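Laundry Tips From a Small Apartment

I put off writing about laundry for years because it seemed like the most boring thing I could possibly do to you. Then I mentioned my sock system in August and got more mail about it than about anything I've ever cooked, so fine! Laundry it is.

Sort when you undress

I used to have one giant hamper, and every weekend I'd tip it out on the bedroom floor and pick through it like a yard sale. Now I have 2 cloth bags hanging on the back of the bathroom door, one for lights and one for darks, and things go into the right one at night. My husband still gets gray wrong. Gray goes in with darks in our house, and I wrote it on the bag with a laundry marker – he reads it most of the time.

Pockets first, then zippers

Check pockets at the bag and again at the machine. I've washed a lipstick (Cisex, the brick red one, may it rest in peace) and I can tell you it gets on everything, including the rubber seal around the door. Zip the zippers while you're at it and undo the buttons. Bra hooks get fastened or they'll find your nicest sweater and hang on to it.

Use less soap

My neighbor Azucena Sandoval worked the counter at a dry cleaner on Gindarley Street for ages, and she just about fell over when she saw me fill the cap to the top. She uses two tablespoons for a normal load. I tried it and my towels stopped feeling like cardboard after a few washes, so now I keep an old coffee scoop on top of the bottle. If your towels are already stiff, run them once with no detergent at all and look at the water. Mine was sudsy. Yuck.

The sock thing

Okay, the famous sock system. Every person gets a mesh bag. Dirty socks go in the bag, the bag gets zipped, the whole bag goes in the wash and then the dryer. Don't stuff it more than half full or the ones in the middle stay soapy. I match them in front of the TV, and the singles go back in the bag to wait for their partners.

Get a basket with holes in it

I had a lovely wicker one and it snagged two of my blouses and a pair of tights before I gave up on it. Plastic is kinder to clothes, and you can rinse it out in the tub. Look for holes all the way down the walls so damp things get some air on their way to the line, and for a handle opening your whole hand fits through. Run your fingers along the inside before you buy, too – some of the cheap ones have rough little edges left over from the mold. 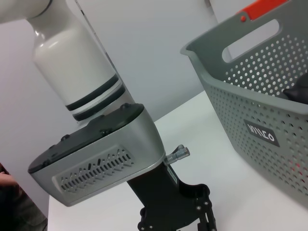
Fold it warm or forget it

I know. But a T-shirt folded straight out of the dryer looks ironed, and a T-shirt that sat in the basket until Thursday looks like I slept in it. If I can't fold right away I at least lay the shirts flat across the top of the pile, biggest on the bottom. Sheets can wait. Sheets can wait a long time at my place.

Wash the basket too

Every month or so mine goes in the tub with hot water and a squirt of dish soap. An old toothbrush gets the lint out of the holes and from under the rim. Let it drain upside down on a towel overnight, and don't put clean clothes in until it's dry.

Next time I'll do stains, so send me your worst ones. I already have a turmeric question waiting and I'm a little scared of it.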